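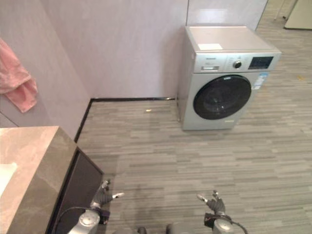

Progress report, Wistari household teleoperation project
Prepared by Hamisi Mrema, 01/10/2022

Work in this period covered bathroom and laundry tasks at the Flarasside site. The operator drives both arms and hands remotely, and each demonstration is stored with joint positions and head camera video. The collection target is 800 demonstrations. To date 200 have passed review.

Operator training took longer than planned. Hand calibration drifted between sessions, and finger closure had to be re-zeroed before each block. Prullwood supplied revised glove firmware in January, which is under test. 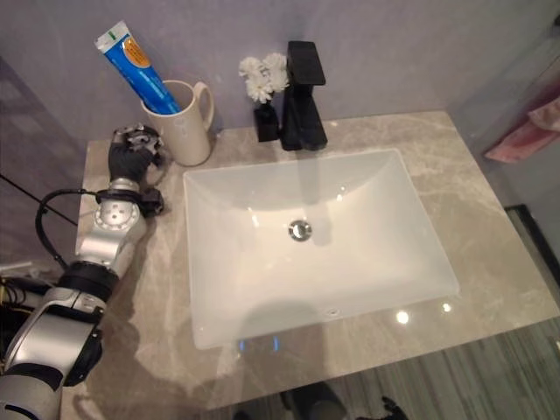
Countertop tasks are limited by wrist clearance near the back wall. We have changed the approach angle in the operator instructions and will repeat the affected demonstrations.

Open items: cable routing at both forearms; latency log for the Muriithi link; second operator, 18 hours of training remaining. Spending on spare finger joints was $2,655, charged to the equipment line.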